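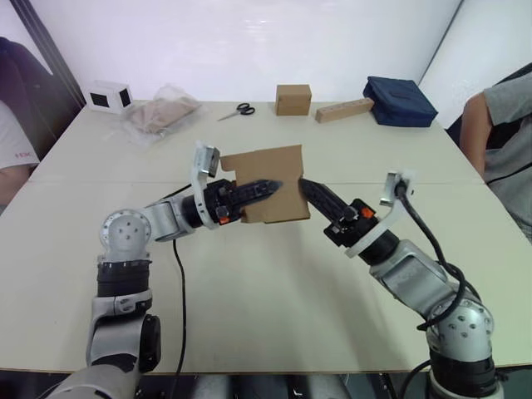

Can a Robot Help You Clean Up Your Craft Table?

Suppose a company told you that a robot could fold your boxes, hand you your scissors and put the scraps away when you were done. You would probably want one. I would too. But before you ask a grown-up to spend a lot of money, it is a good idea to ask what the robot can really do, and who says so.

The robot we are looking at is called Plakley. It is made by a company called Umholm, and schools and clubs can rent it for $930 a month. It has two arms. Umholm's booklet says Plakley "learns by watching, just like you." The booklet says it on nearly every page, so let's start there.

Does it learn just like you?

Think about how you learned to fold a paper hat. Maybe someone showed you once or twice. You messed one up, you laughed, and you got it. The next day you could fold a hat from newspaper, even though you learned on plain paper.

Plakley needs a lot more help. To teach it one job, a person has to guide it through the job again and again while the robot saves what its cameras see and how its arms move. Umholm says 30 tries are enough. When Rania Aoun taught Plakley to lift a piece of cardboard with both arms, she stopped counting at 42, and she was still not happy with it.

After all those tries, a computer program looks for patterns. It works out something like "when the cameras see this, the arms usually move like that." That is a kind of learning, and it is a clever kind. I don't think it is "just like you," and I wish the booklet would say so.

Why cardboard?

Cardboard looks easy. It is light and it doesn't break if you drop it. For a robot, though, it can be a real headache.

Try it yourself. Take a flat piece of cardboard and hold it up by its left and right sides, using only your thumb and one finger on each hand. Now push your hands toward each other a little. The cardboard bends. Pull them apart a little and it slips out. Your hands fix the problem before you have even noticed it, since your skin can feel the cardboard starting to move.

A gripper is the part of a robot arm that works like a hand. Most grippers have two fingers that open and close, a bit like kitchen tongs. Two arms holding one piece of cardboard have to agree on where it is the whole time. If one arm goes left and the other one stays put, something has to give, and it will be the cardboard.

What about the cameras?

Plakley has a small camera near each gripper, and it has another one higher up that looks over the table. The booklet calls them "eyes that never blink." That part is fair enough, but a camera near the gripper has a problem you can test at home. Make a pinching shape with your fingers and hold it right in front of your nose. You can see your fingertips very well. Now try to see the rest of the room. Anything really close to your face goes blurry, and your hand gets in the way of everything else.

That is why robots like this often use more than one camera. The high one can look at the whole table. The low ones look closely at the spot where the fingers meet. The program has to put these different views together, and it can make mistakes when it does.
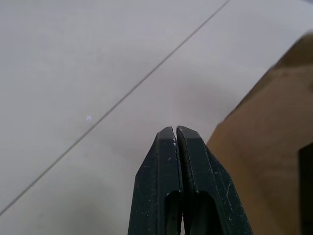 Can a robot gripper feel what it is holding?

Some grippers can, if they have touch sensors built into the fingers. Plakley does not have them. It uses its cameras and checks how hard its motors are working, and from those two things it has to guess how good its grip is.

So what did it do well?

Siham Tannous, who runs our Saturday-style craft club after school, let us watch Plakley at work on a big table for a whole afternoon. When the cardboard was put in the same place every time, the robot picked it up most of the time. It was slow, but it was steady, and I liked watching the two arms come together from both sides. Ju-won, who is nine, said it looked like somebody carrying a very full bowl of soup.

Then Ju-won turned the cardboard a little. It was the same cardboard on the same table. Plakley reached for the place where the edge used to be and pinched the air. Umholm says you can fix that by teaching it more tries with the cardboard turned in different ways. I believe them. I also think that is a lot of afternoons.

The words to watch out for

Companies that sell robots like certain words. When you see one, stop and ask a question.

"Smart" – smart at what? A robot can be good at one job and hopeless at the next one.

"By itself" – who put the things on the table? Who pressed start? Who picked up the pieces that fell?

"Up to" – the booklet says Plakley can learn "up to 14 jobs." Zero is also "up to 14." Ask how many jobs it has learned at a real school, and how often each one goes right.

Watch the videos carefully, too. A video can be sped up, and it can leave out all the tries that went wrong. Look for a small note in the corner telling you how fast it is playing. If you can't find a note, try watching a clock or a person walking in the background.

Staying safe

Robot arms are strong, and they don't know you are there unless someone has built them to notice. Keep your hands, hair and sleeves away while the arms are switched on, even if they look like they are resting. A grown-up should always be close to the stop button. The booklet does say this, on the second-to-last page. I would have put it on the first.

Should your club rent one?

If you want to find out how robots are taught, Plakley is a fair way to do it, and you will learn a lot from its mistakes. If you want your craft table cleaned up, $930 a month is too much to pay for it. I asked Umholm how many clubs keep the robot after the first month. They sent me another booklet.

Related
Tarawneh Talking Globe: Does It Know Where You Live?
What Is a Motor?
We Tried the Troltari Robot Vacuum on Glitter
How to Spot a Sped-Up Video

Last updated: December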